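Applies to: mid-tower desktops used as always-on file hosts. Last revised February 27, 2020.

# Moving a small file host to a replacement desktop without changing its name

This procedure moves the shared folders, user accounts, and scheduled jobs from one Linux desktop to another. The replacement machine keeps the old hostname and the old IP address, so client machines need no changes. The host in the examples is called `phelan`. During the move, the replacement is called `jusa`.

The procedure assumes:

- both machines run the same release of Debian
- the shares are served by Samba
- the data lives on its own partition, mounted at `/srv`
- you have root access on both machines and a keyboard and monitor for each

If the two machines run different releases, upgrade the old one first and let it run for a day before you start. Samba's configuration format is stable, but its password database has changed between some releases, and it is easier to deal with that on a machine that otherwise works.

## 1. Record the current state

On the old host, write the package list, the mount table, and the network settings to one directory.

```
mkdir /root/move
dpkg --get-selections > /root/move/packages.txt
cp /etc/fstab /root/move/
cp -a /etc/network /root/move/
cp -a /etc/samba /root/move/
crontab -l > /root/move/root-cron.txt
getent passwd > /root/move/passwd.txt
getent group > /root/move/group.txt
```

Per-user crontabs are stored in `/var/spool/cron/crontabs`. Copy that directory as well. Jobs placed in `/etc/cron.d` are separate files and are often missed.

```
cp -a /var/spool/cron/crontabs /root/move/
cp -a /etc/cron.d /root/move/
```

Check how much data you have:

```
du -sh /srv
df -i /srv
```

The second command shows inode use. A partition that holds a mail archive or a source tree can run out of inodes well before it runs out of space. On our host `/srv` held 643 GB, most of it scanned drawings from the Mullico job.

## 2. Check the replacement hardware

Shut the replacement down, disconnect the power cord, and hold the power button for a few seconds. Lay the case on its side and remove the panel. Touch bare metal on the chassis before touching anything on the board.

Check these before installing anything:

- Memory modules are fully seated, with the latches closed.
- The CPU retention bracket is locked down if a processor is fitted.
- Expansion cards are level in their slots and secured at the backplate.
- Data and power cables reach the drive bays without tension.
- Capacitors show no bulging or residue.

A file host does not need a separate graphics card. If the board has its own video output, removing the card lowers power draw and leaves more room for air. Confirm the onboard output works before you put the card away.
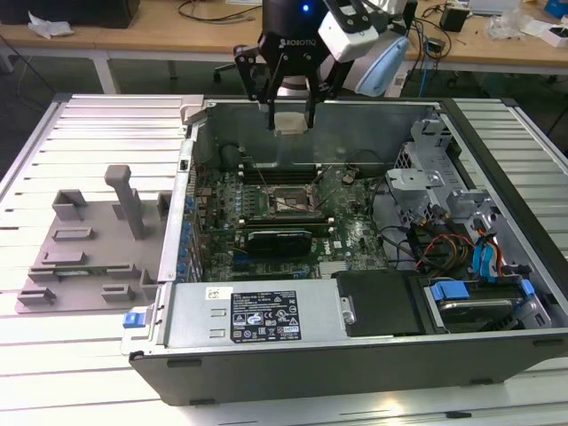 ## 3. Test memory and disk

Run a memory test from a USB stick for at least one full pass. Overnight is better. A single reported error is enough reason to stop and replace modules; a file host with bad memory will write damaged data to disk and report nothing.

Then boot a live system and run the long self-test on the data drive:

```
smartctl -t long /dev/sdb
```

The command prints an estimated completion time. On our drive the estimate was 275 minutes. When it has finished, read the result:

```
smartctl -a /dev/sdb
```

Look at the reallocated sector count, the pending sector count, and the self-test log. Pending sectors on a drive that is about to receive the only working copy of your data are not acceptable at any value above zero.

## 4. Install the base system

Install Debian with the temporary hostname `jusa` and a temporary address outside the range your DHCP server hands out. We used `192.168.1.116`. Select only the SSH server and the standard utilities. Do not create any user accounts beyond the one the installer requires, and give that one a name that does not exist on the old host. We used `setup`.

The account name matters because the installer assigns it user ID 1000. The first real user on the old host almost certainly has the same ID. Once the base system is up, move the temporary account out of the way. Log in as root at the console for this, with no `setup` session open:

```
usermod -u 1900 setup
groupmod -g 1900 setup
```

`usermod` changes ownership of the files in the home directory to the new user ID. It does not change their group, so set that afterward:

```
chgrp -R setup /home/setup
```

## 5. Bring over accounts and groups

Copy `/root/move` to the replacement. Do not overwrite `/etc/passwd` with the old file. System accounts are numbered in the order packages were installed, and the numbers on two machines rarely match.

Extract only the human accounts:

```
awk -F: '$3>=1000 && $3<1900' passwd.txt > users.txt
awk -F: '$3>=1000 && $3<1900' group.txt > groups.txt
```

Read both files before appending them. Remove accounts for people who have left, but make a note of their user IDs so that they are not reused while files owned by them still exist.

```
cat users.txt >> /etc/passwd
cat groups.txt >> /etc/group
pwconv
grpconv
```

Passwords are not carried over by this step. For each user, copy the matching line from the old `/etc/shadow` in place of the one that `pwconv` created. Membership in system groups such as `sudo` is also not carried over and has to be added by hand.

Dorota Sobczak pointed out an omission in the first version of this page: `/home` must be copied as well if users have shell logins. Add it to the copy in the next step if this applies to you.

## 6. Copy the data

Make the first copy while the old host is still in service. Run this on the replacement:

```
rsync -aHAX --numeric-ids root@phelan:/srv/ /srv/
```

The options are:

- `-a` keeps permissions, times, and ownership
- `-H` keeps hard links
- `-A` and `-X` keep access control lists and extended attributes
- `--numeric-ids` stops rsync from matching accounts by name

The trailing slash on the source is required. Without it you get `/srv/srv`.

Root login over SSH is disabled for passwords by default. Use a key, and remove it from `authorized_keys` when the move is complete.

Expect the first copy to take most of a working day on a gigabit network if the data consists of small files. It can be interrupted and restarted.

## 7. Install and configure Samba

```
apt install samba
systemctl stop smbd nmbd
cp /root/move/samba/smb.conf /etc/samba/
testparm
```

`testparm` reports unknown or misspelled options. Correct them now. If the configuration names a network interface, check it against the output of `ip link`, as the new board may use a different interface name.

Samba keeps its passwords in `/var/lib/samba/private`. With the service stopped on both machines, copy `passdb.tdb` and `secrets.tdb` from that directory. Roman Ziółkowski does this step during the switch, and so do we. Copying the files while the old service is running can give you a database that opens but lacks recent changes.

## 8. Switch over

Announce a window of one hour. The steps are short, but the final rsync has to walk the whole tree.

1. Stop Samba and cron on the old host.
2. Run the rsync command again with `--delete` added.
3. Copy the two Samba database files.
4. Shut down the old host and unplug its network cable.
5. Set the hostname on the replacement to `phelan` in `/etc/hostname` and `/etc/hosts`.
6. Set the old IP address in `/etc/network/interfaces`.
7. Restore the crontabs and the files from `/etc/cron.d`.
8. Reboot.

Check that file ownership survived:

```
ls -ln /srv
```

Then open a share from one client, create a file, and delete it. Clients that had the share open may hold a stale connection until they log out.

## 9. After the switch

SSH clients will warn that the host key has changed. Either copy `/etc/ssh/ssh_host_*` from the old disk or have users remove the old entry:

```
ssh-keygen -R phelan
```

Keep the old machine intact and disconnected for 21 days. Ours stays on the shelf until April, when its drive is wiped. Backup jobs that identify the host by disk ID need to be edited, and the first backup after the move should be a full one.

## Changes to this page

- Added the note on `/home` (D. Sobczak).
- Corrected the `awk` range to exclude the temporary account (Nyokabi Koech).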